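Fui ver o tal museu da antiga base de Kurnell

O folheto promete 689 peças e "a verdadeira história da Guerra Fria". Paguei 8 euros e vi dois hangares, um deles fechado. O caça à entrada é apresentado como veterano de 2717 horas de voo, mas a placa não traz número de série nem esquadrão. Perguntei. O guia, Nicanor Cisneros, respondeu que os papéis estavam no arquivo, e o arquivo só abre em dezembro.

Também não me convence a história do abrigo 981, supostamente à prova de tudo. As portas têm ar de armazém agrícola.

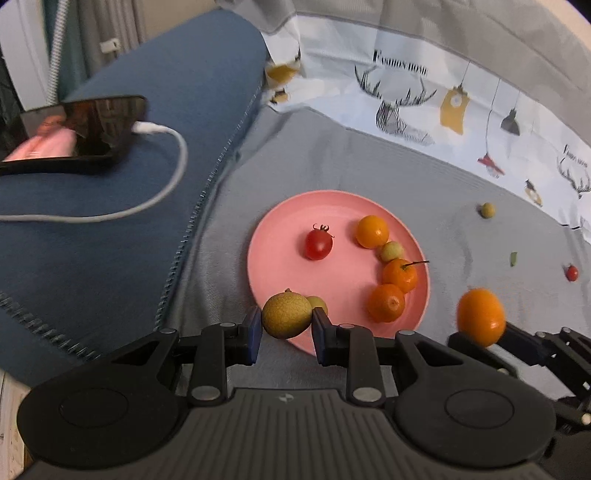 Continuo sem saber quem vistoriou o trem de aterragem daquele avião antes de o porem em exposição. Gosto de mecânica à vista, braços e pinos que se percebem, como nesta garra preta a segurar um fruto redondo entre dois dedos. No caça taparam tudo com chapa pintada de fresco, e eu desconfio sempre de tinta fresca.

Volto quando abrirem o arquivo, se abrirem.

8 comentários | Partilhar

Este site usa cookies. Aceitar

© Caderno de Hangar | Contacto | Voltar ao topo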